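Ripening mangoes on the bench

Buy mangoes firm and leave them out at room temperature, out of direct sun. A hard one can go in a paper bag with a banana to hurry it along. Turn the fruit each morning so it doesn't get a flat, soft side.

Colour is a poor guide to ripeness, as some varieties stay green. Lift the mango and give it a light squeeze near the stem — it should give a little and smell sweet.

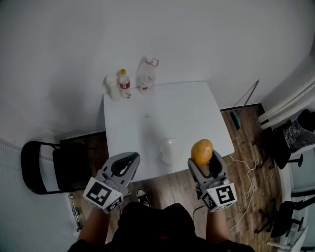
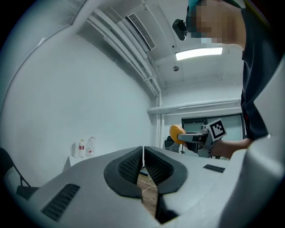

Once ripe, move it to the fridge and eat it within five days. Don't wash it until you're ready to cut.

For freezing, slice off the cheeks, dice the flesh and spread it on a lined tray. When it's solid, bag it in 400 g lots. Label the bags with the month — ours say May.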